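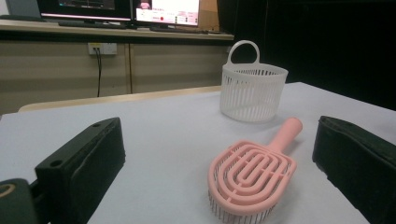 Setting up your first collection in Stekbridge

Okay, so you've got the app installed and a pile of hockey cards next to you. I put off doing this for years, so I wrote the steps down the way I'd explain them to a friend (last checked against the app on Dec 8, 2022).

1. Open Stekbridge and tap New Collection. Give it a name you'll recognize later. Mine is called Binder Stuff, and I regret it.

2. Pick your card type. Choose Physical for cards you can hold, Digital for ones that live in an online account. You can mix both, but you have to turn on Mixed under Options first.

3. Load a checklist. Type the set name and wait for the little wheel to stop - the big sets take a while. My largest one has 1545 cards once you count every parallel!

4. Mark what you own. Tap once for a single, hold down for duplicates. I do this in batches of 51, one box row at a time.

Note: Parallels are listed under the base card, so tap the arrow to see them. I missed this completely and entered my whole first set as base cards.

5. Set your trade list. Anything you have more than one of can go here. Keep it switched to Private until you've looked it over.

CAUTION: Don't close the app while the Saving bar is showing. I lost an evening's entries that way back in June, and there's no undo.

6. Back up. Go to Settings, then Export, and save the file somewhere other than your phone. The app keeps your last five exports and drops the oldest one after that.

Note: If you're moving over from Merkell, export from there as plain text first. Card numbers with letters in them (inserts, mostly) may come in blank, so scroll through and fix those by hand. It took me roughly 10 minutes.

Once the backup is saved, you can go on to the next section, Adding Graded Cards.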